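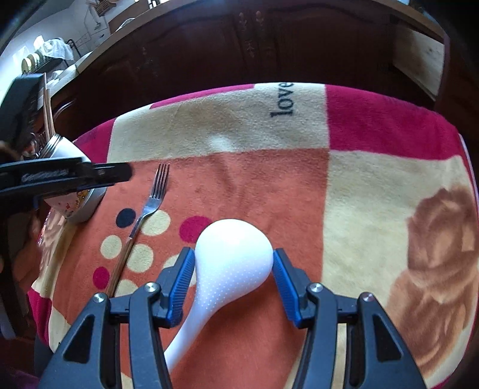
Rice paddle on a patterned fleece blanket, in sunlight.

4. Planning and following a walk with the Clivum handheld

This section explains how to put a walking route on your Clivum, how to start it at the trailhead, and what to do when you lose the line. Please read section 3 (Charging and first start) before you continue. The screens are from the July 2020 version of the software. In older versions the Route menu is called Tracks.

4.1 Loading a route

1. Connect the handheld to your computer with the short cable. Wait until the screen shows the word LINK.
2. Open the Kistamow planner and choose the map sheet for your area.
3. Click on the start of your walk, then click on each path junction until you come to the end. The planner draws the line along the footpaths by itself.
4. Check the line with your eyes at every stream and every fence. The planner knows the paths but it does not know which bridges are closed.
5. Press Send. When the bar is full, press Eject and remove the cable.

Note: One route can have up to 514 points. If your route has more, the planner divides it in two parts and adds the letters A and B to the name. You must start part B by hand when part A is finished.

Caution: Do not remove the cable while the bar is moving. The route can be damaged and the handheld will ask you to delete it.

4.2 Setting the height

The height reading changes with the weather, so it must be set each morning.

1. Stand at a place where the height is known, for example a summit post or a parking lot with a sign.
2. Hold the left key until the height number blinks.
3. Change the number with the up and down keys. Press OK.

On our practice route, the Ouellet Ridge loop, the best place is the post at the top, which is marked 2,193 feet. The parking lot has no sign. If you want to set the height before you start, use the stone at the Cletach footbridge, 2,000 feet, and set it again at the top.

4.3 Starting the walk

1. Go outside and keep the handheld flat in your hand, with the screen up. Wait for the solid green dot.
2. Open Route, select the name, press Start.
3. Turn your body slowly until the arrow and the line point in the same direction. Begin to walk.

The handheld beeps once before each junction and two times when you are more than 100 feet from the line. In thick forest you may hear the two beeps even when you are on the path. Continue for a few minutes and see if they stop.

4.4 If you lose the line

1. Stop walking.
2. Press Back to Line. A dotted line shows the shortest way.
3. Look at the ground before you follow it. The dotted line is straight and it can cross a cliff, a bog or private land.
4. If the straight way is not safe, choose Retrace. The handheld will take you back by the same way you came.

Warning: Always carry a paper map and a compass. The battery gets weak much faster in cold weather. In February our tester Imtiaz Pramanik had to finish the Ouellet loop with the paper map, with the handheld switched off in his pocket.

4.5 Saving your walk

Press Stop, then Save. Give a name with up to 12 letters. If you press Stop and do not save, the walk stays in the memory until the next Start and then it is erased.

Section 4 written by Karthik Khan. For sharing saved walks with other people, see section 5.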